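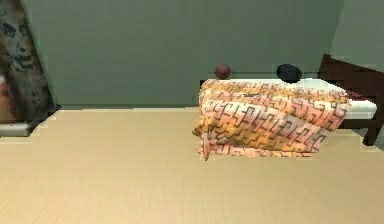 Hesa Zellgate 20 im Test: Tagesrucksack für den Küstenpfad

Juni 2019, Rubrik Ausrüstung

Kurz vorweg, weil ich gleich wieder los muss: guter Rucksack, blöde Flaschentaschen. Wer nur das wissen wollte, kann jetzt zumachen. Der Rest hier ist für Leute, die gerade zwischen drei Modellen schwanken und abends um elf Testberichte lesen. Kenne ich.

Also. Der Zellgate ist der kleine Tagesrucksack von Hesa, 20 Liter, ein Hauptfach, ein Deckelfach, zwei Seitentaschen, Hüftgurt abnehmbar. Leer wiegt er auf meiner Küchenwaage 700 Gramm mit Gurt. Gibt leichtere. Gibt auch deutlich schwerere, mein alter war so einer, der hat nach sechs Jahren an der Schulternaht aufgegeben, mitten im Aufstieg, mit Thermoskanne drin.

Gekauft habe ich ihn selbst, bei Jacobs im Laden, voller Preis. Kein Gutschein, kein Testmuster. Durfte ihn dort mit Sandsäcken vollpacken und eine Viertelstunde die Treppe rauf und runter laufen, das rechne ich denen hoch an.

Wo getestet

Küstenpfad, Standquartier Grukcombe. Fünf Tage Wandern mit Koen Koster, der läuft schneller als ich und wartet dann oben mit einem Gesicht. Wer die Gegend nicht kennt: auf der Karte sieht das harmlos aus, immer schön am Meer lang. Ist es nicht. Jede kleine Bucht heisst einmal ganz runter und einmal ganz rauf, Stufen aus Stein, Stufen aus Brettern, Stufen, die mal welche waren. Am dritten Tag hatte die Uhr am Ende 1.271 Höhenmeter stehen. An der Küste! Mehr als auf manchem Gipfel, den ich mir stolz ins Tourenbuch geschrieben habe.

Wetter alles dabei. Zwei Tage Sonne, ein Tag Niesel, ein Tag Wind, bei dem man die Kapuze mit der Hand festhält, ein Tag von allem etwas. Für so einen Rucksack eigentlich ideal.

Gepackt war meistens: Regenjacke, dünner Pulli, anderthalb Liter Wasser, Brote, Käse, Erste-Hilfe-Beutel, Karte in Hülle, Stirnlampe (nie gebraucht, immer dabei), Badesachen. An zwei Tagen noch Neoprenschuhe, die nass am Rückweg dann aussen dranhingen. Passt alles rein, auch wenn man schlampig packt. Mit Kamera wird es eng.

Tragen

Wichtigster Punkt, deshalb zuerst. Sitzt gut. Die Schultergurte sind schmal, im Laden dachte ich, das schneidet. Tut es nicht, jedenfalls nicht mit dem Gewicht, das in so einen kleinen Sack überhaupt reingeht. Brustgurt lässt sich auf einer Schiene verschieben und bleibt dann auch da. Beim alten ist der immer nach oben gewandert, bis er mir am Hals hing.

Hüftgurt: dünnes Band, keine Polster, hält den Sack beim Kraxeln am Körper. Last überträgt der keine, muss er auch nicht. Habe ihn am vierten Tag abgemacht und nicht vermisst, am fünften bei Wind wieder dran und froh gewesen. Das Anfummeln dauert aber, die Schlaufen sind hinter dem Polster versteckt und mit kalten Fingern flucht man.

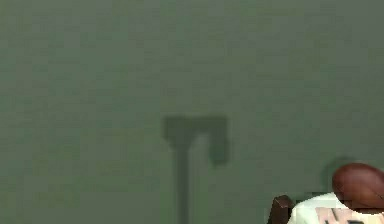
Der Rücken ist beim Zellgate die eigentliche Besonderheit, also etwas ausführlicher. Kein gespanntes Netz, keine volle Platte, nur ein flaches Gestell hinterm Schaumstoff. Geformt wie ein T: oben ein breiter Querbalken zwischen den Schulterblättern, nach unten ein schmaler Steg, ziemlich genau der Umriss wie bei dem Schatten da an der Wand, gedrungener Balken und dünner Stiel. Links und rechts vom Steg bleibt Luft. Man schwitzt trotzdem, klar, aber der nasse Fleck ist kleiner und trocknet in der Mittagspause halbwegs weg. Und weil unten seitlich nichts Steifes ist, geht die Hüfte beim Stufensteigen frei mit. Merkt man erst abends, wenn der Rücken nicht zieht. Nachteil: wer eckige Sachen neben den Steg packt, spürt sie. Brotdose also in die Mitte oder nach aussen.

Koen hat ihn einen halben Tag getragen, der ist einen guten Kopf größer. Ihm sass der Querbalken zu tief, er wollte ihn nach der Pause nicht nochmal. Es gibt nur eine Rückenlänge, verstellen geht nicht. Lange Leute bitte unbedingt vorher probieren!

Fächer und Zugriff

Hauptfach geht mit einem Reißverschluss im Bogen auf, weit genug, dass man bis zum Boden sieht. Gut. Die Zipper haben Schnüre dran, geht auch mit Handschuhen. Innen ein Einschub für die Trinkblase, Schlauchausgang rechts. Ich trinke aus Flaschen, bei mir steckt da die Karte drin.

Deckelfach gross genug für Sonnencreme, Riegel, Geldbeutel, Schlüssel. Mit Karabiner für den Schlüssel, so wie sich das gehört.

Jetzt die Seitentaschen. Was haben die sich dabei gedacht. Viel zu flach und der Gummizug zu lasch. Meine Literflasche ist mir am ersten Tag zweimal rausgerutscht, einmal beim Bücken an einem Gatter, einmal beim Absetzen, da ist sie ein Stück den Hang runter und im Ginster gelandet. Kratzer an der Flasche, Kratzer am Arm. Seitdem Kompressionsriemen oben drüber, dann hält sie, aber dann kommt man im Gehen nicht mehr dran. Mit kleinen Halbliterflaschen geht es besser. Bei einem Wanderrucksack finde ich das schwach, ehrlich gesagt der Grund, warum er keine Bestnote kriegt.

Stockhalterung: zwei Schlaufen unten, zwei Gummis oben. Funktioniert. Stöcke klappern nicht. Abnehmen ohne den Sack abzusetzen geht nicht, außer man hat jemanden dabei.

Regen

Der Stoff selbst hält Niesel eine gute Stunde ab, danach wird er dunkel und schwer. Regenhülle steckt im Bodenfach, ist festgebunden, fliegt also nicht weg. Passt auch noch, wenn aussen was dranhängt, knapp halt. Am Windtag hat sie sich aufgebläht wie ein kleiner Fallschirm, da würde ich mir einen Riemen quer drüber wünschen. Inhalt blieb trocken bis auf die Ecke vom Pulli, und die geht auf mich, ich hatte den Reisverschluss nicht ganz zu.

Trocknen: über Nacht am Stuhl, Schaumstoff morgens noch klamm, Rest trocken.

Haltbarkeit

Nach fünf Tagen kann man dazu nicht viel sagen, mach ich trotzdem. Inzwischen kamen auch noch ein paar Hausrunden und der tägliche Weg zur Arbeit dazu. Nähte alle gut. Boden hat zwei helle Stellen vom Abstellen auf Schiefer, kein Loch. Ein Fadenende am rechten Schultergurt, abgeschnitten, seitdem Ruhe. Der Schiebeclip am Brustgurt ist aus dünnem Plastik, da habe ich leichte Zweifel. Ersatz gibt es bei Jacobs einzeln, hab gefragt, liegt in so einer Schublade an der Kasse.

Salz: nach der Woche einmal mit lauwarmem Wasser abgeduscht, die Reißverschlüsse mit Zahnbürste. Sollte man am Meer immer machen, sonst gehen die irgendwann schwer.

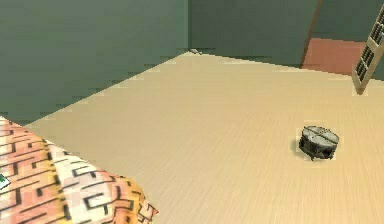 Zimmer mit hellem Boden in Holzoptik und graugrünen Wänden

Für wen

Tagestouren mit leichtem Gepäck, viel Auf und Ab. Leute mit normalem bis kurzem Rücken. Wer aus der Trinkblase trinkt, ist fein raus und kann den ganzen Abschnitt mit den Seitentaschen streichen.

Laufen habe ich damit auch probiert, morgens, nur mit Jacke und Handtuch drin, runter zum Strand und wieder hoch. Geht für eine kurze Strecke. Halb leer schlackert er, selbst mit angezogenen Riemen. Für Trailrunning würde ich was anderes nehmen, eine Weste oder so.

Nichts für Übernachtungen, auch nicht mit gutem Willen. Schlafsack rein und er ist voll. Und Familien, wo einer für alle schleppt, brauchen mehr Platz, da ist mit vier Regenjacken schon Schluß.

Als Schulsack oder fürs Büro? Mache ich gerade. Geht, aber Laptopfach hat er keins und der Laptop liegt dann genau auf dem Steg. Hülle drum.

Plus

Sitz am Rücken, auch auf Stufen
Hauptfach geht weit auf
Brustgurt bleibt wo er ist
Regenhülle dabei und angebunden

Minus

Seitentaschen!!
nur eine Rückenlänge
Hüftgurt fummelig
Hülle flattert bei Wind

Note von mir: zwei minus. Mit ordentlichen Flaschentaschen wäre es eine glatte Eins geworden. Behalten tu ich ihn.

Nachtrag zu den Fragen, die per Mail kamen: Ja, der Hüftgurt lässt sich einzeln nachkaufen. Nein, mit Kraxe oder Kindersitz hat das alles nichts zu tun, dafür ist er nicht gemacht. Und die Frage nach der Unterkunft in Grukcombe: schreibe ich zusammen mit den Etappen auf, sobald ich die Tracks von der Uhr runter habe. Koen hat seine schon sortiert, war klar. Den steilen Abschnitt westlich vom Ort bitte nicht mit glatten Turnschuhen, da sind uns zwei entgegengekommen, auf dem Hosenboden.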